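Buyers of Household Robots Should Be Sold Results in Ordinary Rooms

An opinion from the Putbridge Household Technology Council, 1/30/19 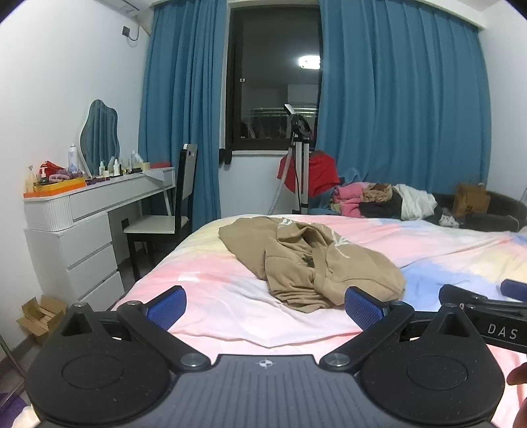
The Jerkeo home laundry service has been offered to households in the Putbridge area since December, and the Council has received many requests for its view. The service combines a leased folding machine with a library of trained tasks, which the company intends to extend through the year. Much of that library depends on work done by hand with gripper tools in furnished rooms, so that the machine may later draw on examples of how cloth is taken hold of and moved. The Council supports this approach. A tan garment lying crumpled on a wrinkled, tie-dye-patterned bed cover is a fair statement of the problem a household will hand to the machine, and a vendor whose training work includes such material has begun in the right place. Our concern is with what is promised to the customer on the strength of that work, and with what the customer is asked to pay before the promise has been tested.

The standard lease costs $1658 for the first year. This includes delivery, a single setup visit and access to the task library. A second plan, at $624 a year, is offered to households that already own a compatible arm and wish only to receive the trained tasks. Both plans renew without further notice unless the customer cancels in writing. The prices are printed clearly in the sales booklet, and the Council has no complaint on that point. The renewal terms are printed in the back pages in much smaller type, and we believe they belong beside the price.

The booklet states that the service has been prepared with up to 4000 recorded folding attempts. This figure appears on the cover, again in the section on reliability, and once more on the order form. A reader could easily take it for a measure of how well the machine performs. It is a measure of how much material was gathered. The booklet does not say how many of these attempts involved shirts, how many involved towels, or how many began with a garment that had been turned inside out. It does not say how many different rooms were used. A household that owns a great many sweaters has no means of learning whether sweaters were included at all.

The Council asked for a breakdown and was told that it could not be released for commercial reasons. We accept that a company may wish to protect its methods. We do not accept that the kinds of garments a product can fold are a trade secret, any more than the kinds of fabric a washing machine can take.

There is also the matter of surfaces. The demonstration given at the company's showroom takes place on a flat gray table under even light. The garment is plain, the table is plain, and the two differ strongly in color. The results are good, and members who attended were impressed by the steadiness of the motion. In a home, however, clothes are very often folded on a bed. A bed cover gives way when it is pressed. It has folds of its own, and it may carry a pattern in several colors. A gripper that closes too low can take up the cover along with the sleeve. The skill required is different from that shown on the table, and a customer is entitled to see it before signing.

Our members put this request to the company during the showroom visit. The staff were courteous and offered to arrange a demonstration on a padded surface at a later date. No date has been given at the time of writing.

Comparison with other offers is useful here. The Luo kit, which is sold outright and requires some assembly, makes fewer claims and lists them by garment. Its leaflet names 5 types of clothing, gives the rate of success for each, and advises against use with anything else. Some readers may find this list short. The Council regards it as the most useful page of printed matter that any vendor in this field has sent to us. A buyer who reads it knows what has been bought. The Ollum service sits between the two. It publishes no rates, but it allows a return within the first month for any reason, and the customer pays only the cost of collection.

Jerkeo allows a return only if the machine is found to be faulty. A machine that runs as designed and folds poorly on the customer's own bed would not qualify. We consider this the weakest part of the offer. It places the whole risk of an unproven setting on the household, although the company is far better placed to judge that risk.

It may be said in reply that the product is new, that the task library will grow, and that early customers understand this. The Council has heard the argument from several quarters and gives it some weight. New services cannot be perfect, and strict demands made too soon may discourage firms from entering homes at all. Yet the lease is not described as a trial, and it is not priced as one. If the company wishes its first customers to share in the work of improvement, it should say so on the cover and reduce the charge.

The Council therefore recommends that households in the area delay signing the standard lease until the following changes have been made. The company should publish its results by type of garment and by type of surface. It should offer a demonstration on a made bed, using clothing that the customer has brought. It should extend its return terms to cover poor performance for at least the first month. The renewal notice should appear on the order form itself.

Households considering the $624 plan should exercise particular care. The company's list of compatible arms was revised in December, and two models named in the earlier booklet no longer appear. Owners should obtain written confirmation for their own model before payment. The Council will keep copies of both booklets at its reading desk, together with the Luo leaflet and the Ollum terms, and members may consult them during regular hours.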